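The Sternier

Ruan Buthelezi had owned the Sternier for eleven years and had driven it for four of them. The rest of the time it sat in the garage under a bed sheet, with the hood up whenever he was waiting on a part.

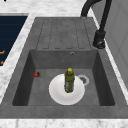
Gray sink, marble counter.

The part this time was a fuel pump. Sternier had stopped making cars before Ruan could drive, and the pump had only been fitted to the Naline coupe, so there weren't many left. A man in Ohio wanted $500 for one that had been on a shelf since the factory closed. A company called Clekico would rebuild the old one for less, but they had a waiting list that ran into March.

He called Clekico first.

"Is it the round body or the square body?" the woman asked.

"Round."

"Then you've got the Győri pump. We don't do those. The diaphragm tears when you take it apart."

"Mine's already torn."

"Then I guess you've got nothing to lose," she said, and gave him the part number for a rubber sheet he could cut himself.

He bought the sheet. It cost him $9 with shipping and came folded in an envelope, which left a crease he had to cut around. He traced the old diaphragm with a pencil, cut it with his wife's good scissors, and punched the six holes with a leather punch. The first one leaked. The second one leaked less. He put the scissors back in the drawer and told her about it at dinner.

"Buy the pump," Dana said.

"It's $500."

"You've been out there every night since Christmas."

He cut a third one. He went slower with the punch and put a thin smear of sealant on both faces, then left it overnight with the screws snug. In the morning he went out at 6:30, before work, and poured a little gas down the carburetor. The engine caught on the fourth try, died, and caught again. He stood with one hand on the fender and watched the pump. It stayed dry – he wiped a finger under it twice to be sure.

Dana came out in her coat with her coffee.

"Does it go?" she said.

"It runs. I don't know if it goes."

She pulled the sheet off the passenger seat and got in. There was still a box of spark plugs on the floor, and she put it on her lap.

"I have to be at work at 8," he said.

"So go to the end of the road."

He shut the hood, got in beside her and found reverse. The brakes grabbed coming down the driveway and let go at the mailbox. At the end of the road the light was green, and he kept going.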